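The Towel Club Wants Your Money
By Amancay Figueroa | September
3 min read

Romby will mail you fresh kitchen towels every month and take back the old ones. Members pay up to $687 a year. I have my doubts.
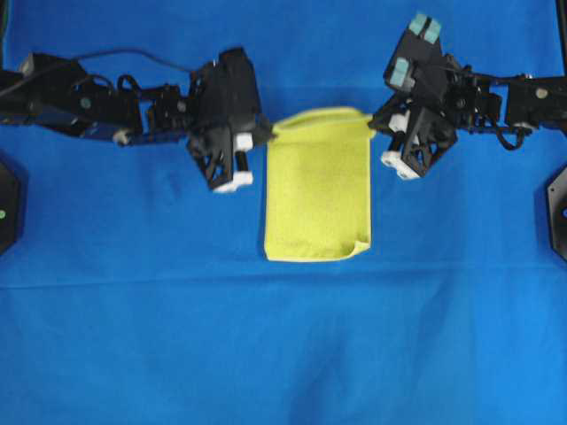

The company says the returns get recycled. Where? Its spokesman, Santino Troncoso, named a plant in Grovham but wouldn't say how much cloth it handles.

My own towels are seven years old. They still dry dishes — and they cost me three dollars each.

Recent stories
Is Brirnus Soap Worth It?
The Trouble With Free Returns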